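Buy the Boring Stuff First: A Year of Budgeting for a Robot That Opens Doors

I keep the equipment budget for a small workshop that builds and tests automation for commercial kitchens and break rooms. A year ago I thought that meant picking an arm, signing for it, and going to lunch.

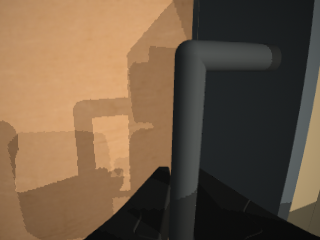 So let me tell you how the money went, and I'll start with the part that embarrasses me. My first spreadsheet had one line on it. One! It said "arm," and next to it was nearly everything we had to spend. The gripper was in there as an afterthought, in the same cell, as if it came free in the box like a power cord.

The job we'd taken on was cabinet and appliance doors. Pull a handle, swing the door, let go, don't wreck anything. A customer called Falcão wanted to know if a robot could restock their break rooms overnight, and every single thing they wanted restocked lived behind a door with a bar on it. You'd be amazed how much of your budget ends up being about that bar (how thick it is, how far it stands off the door, whether your fingers fit behind it).

We looked at two arms, one from Brolport and one from Pliston. The Pliston was the one everybody in the shop wanted. Longer reach, prettier, and a sales deck with a lot of sunsets in it. The Brolport was plainer and cheaper, and it had a wrist flange that took the fingers we already liked. I spent most of November going back and forth, and I'm a little sorry for my coworkers, who had to hear all of it.

What settled it was simulation. We'd set aside money for 3 months of software seats, and I'd grumbled about that line more than any other. Paying rent on a pretend kitchen, I called it. Then we ran 200 handle grabs in a simulated one before a single crate had shipped, and 43 of them failed, nearly all in the same way: the fingers came in at a bad angle and one of them bumped the bar before the other was anywhere near it. The reach of the arm hardly mattered. We'd have paid extra for length we didn't need and then sat there wondering why the doors stayed shut.

If you're planning something similar, please put the software line near the top of the sheet. It's the cheapest place to be wrong. You can swap a finger in an afternoon, try a slimmer one, move the whole base over a few inches, and all it costs you is somebody's time and a fresh pot of coffee. Do the same thing with real metal and you're paying for machining, shipping, and the long quiet week while you wait for the parts.

It isn't perfect, of course. Simulated shadows can come out blocky, and a simulated hinge swings however you told it to swing. The real ones stick. We bought 4 used cabinets from an office clearance to practice on, and no two of them opened with the same pull. (Put those on the sheet too. I had to ask for the cabinet money separately, and it was a longer conversation than the one about the robot.)

The line I missed completely was the base. Arms get quoted without anything to stand on, and a good stiff pedestal is real money. So is the floor work under it, if your floor is as bad as ours. We ended up with a pedestal from Purnov, heavy as a piano, and the delivery charge alone ate what I'd put aside for spare fingers. I moved the spares to the next quarter and crossed my own fingers instead. Don't do that! Fingers are what hit things. Order extras on day one and keep them in a drawer with a label.

Then there's training, which vendors love to toss in as a sweetener. Ask who it's for and how many people can come. Ours covered a single seat, so one person learned the controller properly and the rest of us learned from that person, between other jobs, with sticky notes. We're fine now, but I'd happily have traded the free carrying case for a second seat.

And leave yourself a cushion. I know everyone says it, and I know it's the first thing that gets cut when the total looks scary. I kept ours by splitting it up and hiding it inside the lines most likely to run over, so the pedestal line had a bit of slack, and so did cabling, and so did the safety fence. All three of them used it.

Our quote on a second arm runs out on 31st December, and I still haven't made up my mind. The Brolport people have been patient with me. The Pliston people sent another deck, and yes, I looked at it, and yes, it has more sunsets. Before I sign anything I want another round of door pulls with the slimmer fingers, plus a drawer or two, because Falcão has started asking about drawers.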